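Wanda Tran has worked at Marchetti, a firm that cleans and turns over furnished rental rooms, for 17 years. For most of that time her job was making beds and clearing rooms. Since August she has spent two shifts out of five recording those tasks with a hand-held gripper, so that the Mondus machines the company has on order can be trained on them.

"You do the same work, but through two fingers," she says. "Everything you used to do with a flat palm, you have to plan."

Each recording starts with a room as it stands. Tran picks the task from a list, squeezes the gripper closed and open once to set the zero point, and begins. A fitted sheet takes her three minutes by hand. With the gripper the first ones took much longer, mainly at the corners.
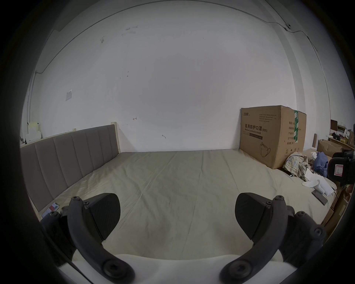 Gripper open over a fitted sheet, with a mask carton, clothing and papers or tissues still on the bed.

Loose items are the harder part. "A box has edges. A shirt has no edges, so you look for a fold that stands up and take that," Tran says. "Paper is worse. It slides."

Phones are handled under a separate rule. The gripper does not touch them, and the worker moves them by hand before the sheet is pulled tight.

The change has affected how shifts are organized. Rooms used to be assigned in pairs of workers. On recording days Tran works alone, and a reviewer at the Inis office checks the files afterward and rejects any in which the task was left incomplete. She says she misses the second person more than she expected to.

Pay is the same for both kinds of shift. Tran has asked for a higher rate on recording days and has not had an answer. "They are learning it from us," she says. "I would like that written down somewhere."

The first machine is due at the Anell building, where she will supervise it on the late shift.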